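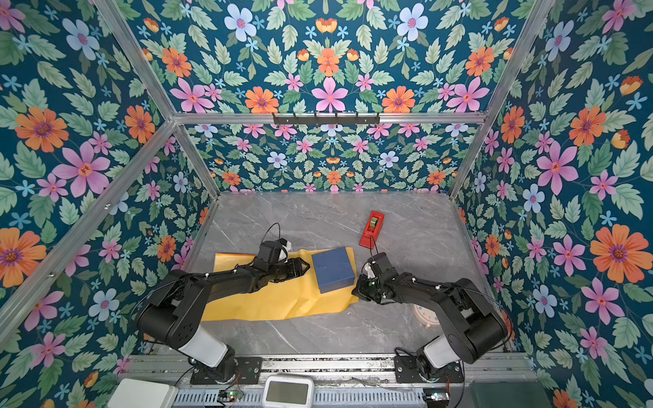

Session 7: Wrapping a box, and other small jobs

Read this before the seminar. It follows on from the September lectures on moving and stacking.

Why we picked this job

Ask people what they would like a machine to do at home and gift wrapping rarely comes up. It makes a good test all the same. A blue box, a yellow sheet, a tape dispenser: most children can turn those into a parcel of sorts by the age of seven, and we have yet to see a machine do it well enough to put on a shop counter.

The box is the easy part. It is stiff, its faces are flat, and two jaws closing from either side will usually hold it. The sheet is another matter. Once it has wrinkles in it, its shape is hard to measure and harder to predict, and every pull makes a new one. A person wrapping a present feels the slack with the side of the hand and smooths it out without thinking. A parallel-jaw gripper has two fingers that open and shut.

Then there is the tape. Try these steps yourself, slowly, using only finger and thumb on each hand:

1. Hold the fold closed.
2. Pull out a length of tape.
3. Tear it against the cutter.
4. Carry it over without letting it stick to itself.
5. Press it down while the fold stays shut.

Most of us cheat at step 1 with a forearm or an elbow. Two arms with one gripper each have to put something down, and the fold springs open.

What the claims say

The Kakano project reports success in "about 100" wraps. Read the small print. The box was always the same size, the tape came ready cut, and a person reset the table after each go. The Irkik trials were more open about this and scored the folds separately from the taping. I would trust their lower numbers further.

Grerkau, the packing firm we looked at in session 2, handles 500 parcels in a shift, but it does so with a machine built round one carton. That is useful, and it has very little to do with chores.

My own view is that single steps are close and the whole job is not. I have been wrong before - I said the same of folding towels - so bring evidence if you disagree.

For the seminar

Choose one chore from your own kitchen or workplace. Write down each point where you use a part of your body other than your fingertips. Then read the Enache paper, methods section only, and note who tidied up between attempts.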